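Visit Report: Home Robot Build, Platthorpe
Thursday, June 26, 2025

Members of the Setiawan Workshop Association visited a private residence in Platthorpe to view a two-armed robot built by the household for light tidying. The work was shown in the living room, where the task of the day was to clear used tissues from a low black table.

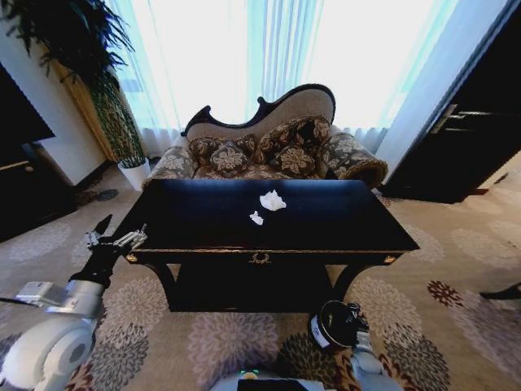 Background to the build

The project began in February as an extension of work done at the association's shared workshop. The builders had first completed a single arm on a fixed bench stand, which they named Notetti. The present machine carries two arms on one body and is known as Pavov. Assembly was divided between the workshop, where the larger parts were cut and drilled, and a spare bedroom at the house, where the wiring was completed.

The builders stated that they chose household tidying as the first use for the machine on account of the small loads involved. A paper tissue weighs very little, but it has no fixed shape, and a grip that works on one may miss the next. Earlier practice on the workshop bench was done with foam blocks. The change to paper required a slower closing speed and a new setting for the point at which the fingers stop.

Working conditions

The living room is furnished for daily use and was left as the family keeps it, with a patterned carpet underfoot and a cushioned settee directly behind the table. Two features of the room were discussed at length.

The first was light. The window behind the settee is covered by sheer curtains, and the glossy tabletop reflects a good deal of the daylight that comes through them. White paper on a bright reflection is hard for the vision software to separate from the surface. The builders have recorded 100 practice runs at different hours and are using them to adjust the exposure settings. Members suggested that a set of evening runs under lamps be added.

The second was the table itself. It is low, with a thin gold trim along the edges, and the owners do not wish it to be scratched. The software therefore keeps a fixed clearance above the top until the final approach, and the grippers are to be fitted with soft finger covers before longer sessions are attempted.

Discussion of the arms

The arms are controlled separately. In the current program one arm is assigned to each side of the table, and a tissue near the middle is given to whichever arm has the shorter path. Members asked what happens when two pieces lie close together. The builders replied that the nearer piece is taken first and a new picture of the tabletop is made before the second is attempted.

Cable routing drew several questions. The first harness was too short at the shoulder and had to be replaced after nearly 7 weeks of use. The revised harness leaves a service loop behind the body. Members with similar builds were advised to measure with the arms fully raised.

Matters to follow up

The association agreed to lend the builders a torque gauge and a set of finger molds. The builders will provide a parts list and wiring diagram for the workshop binder. Members who wish to attend the next visit should sign the sheet by the workshop door. Places are limited to 9, and indoor shoes are requested.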